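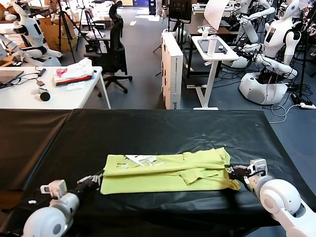
Words: Oliver Tranmere

The students at Hutlow would like you to know that folding a T-shirt is hard. They will tell you so before you have your coat off, and again over the vending machine tea, and by the time the first sleeve has been tucked away you will have heard it from most of the club. I have folded T-shirts for forty years with the radio on and never thought to form a team.

But a team there is, and it has a fixture. The Istetti Cup is a laundry contest for student robotics clubs, held this year in Riihimäki, an hour up the line from Helsinki, and Hutlow's technical college is sending one of its robots. The rules fill 34 pages. Each club gets 4 garments, unseen until the morning, and must turn them into something a judge would agree to call folded. There is a page and a half on what "folded" means. I read it twice and came away less sure than when I started.

The club's answer to all this is practice. They set themselves a target of 1000 folds by the end of February, each one recorded, each one meant to teach the software a bit more about how cloth behaves when it is picked up by a corner. On the afternoon I visited they had reached 113. It was late January. I did the sum on the back of my notebook and decided not to read it out.

What strikes you first in the lab is how much equipment has been brought to bear on a chore. White humanoid robots stand about the room among cables and cardboard boxes, with a pile of folded clothes on one of the desks. The folding itself goes on at a table covered in black plastic sheeting, and the shirt is a strong yellow-green that would be hard to lose anywhere.

I asked whether the sheeting didn't make life rather easy. Few people do their ironing on a bin liner. The reply was that the contest uses a plain dark surface too, so there was no sense in training on anything else. That is a fair answer if you want to win a cup. It is a weaker one if, as the club's leaflet has it, you are "bringing help into the home". My own home has a patterned duvet and a cat. 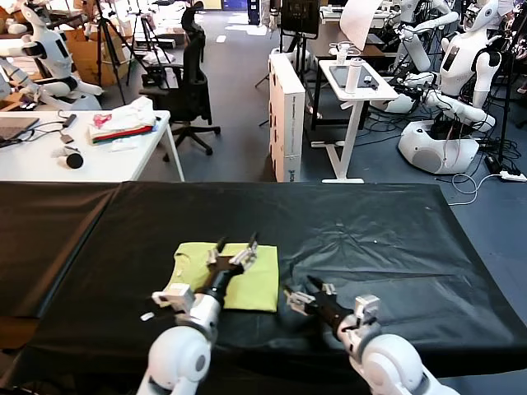 Oliver Tranmere

The contest's sponsor is Flalell, a firm that makes sorting gear for commercial laundries, and its name is on the rule book, the entry form and the mugs. Nothing wrong with that. Student clubs have always lived on other people's money, and the sum here pays for train fares as well as motors. Still, it's worth asking who gets what. Every entrant agrees to hand over its recordings when the contest ends. So a good many teenagers and twenty-somethings will have spent their winter making training data for a laundry supplier, and the winner will get a trophy in the shape of a peg.

When I put this to the students they were less bothered than I was. Several said they'd be making the recordings anyway. One pointed out that I wrote for a magazine and that plenty of people had probably read my work without paying for it, and I moved on to the next question.

They were better on the failures, which they talked about freely and with some pride. A shirt taken by the wrong layer opens up again like a letter. A hem picked up with the fingers a shade too low isn't picked up at all, and the arm carries on through the rest of the fold holding air. For a while they had a rule that any attempt needing a human hand was thrown out, until the rule threw out nearly the whole of one week. Now such attempts are kept and marked "assisted". I'd like to see that column printed in the leaflet.

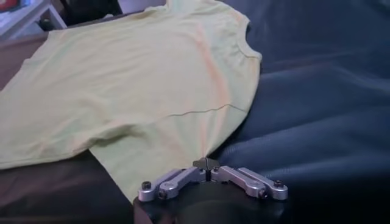

A pale yellow shirt on navy cloth, with the gripper close to its hem.

Is it any use to the students? Here I soften a little. They argue well. They can tell you why a fold went wrong and which of three guesses they have already ruled out, and they write things down, a habit I have failed to pick up in a long career. Two of them had never used a soldering iron before September. If the college had called it a course in patience and careful measuring, I would have had no quarrel with it at all.

It's the bigger claim that sticks. The college prospectus now has a page on "the end of housework", illustrated with a neat square of cloth, and I can only report that the housework I saw took a roomful of gear and a good deal of waiting. The club leaves for Riihimäki in March. They have been told to bring their own extension leads, and the shirts will be provided.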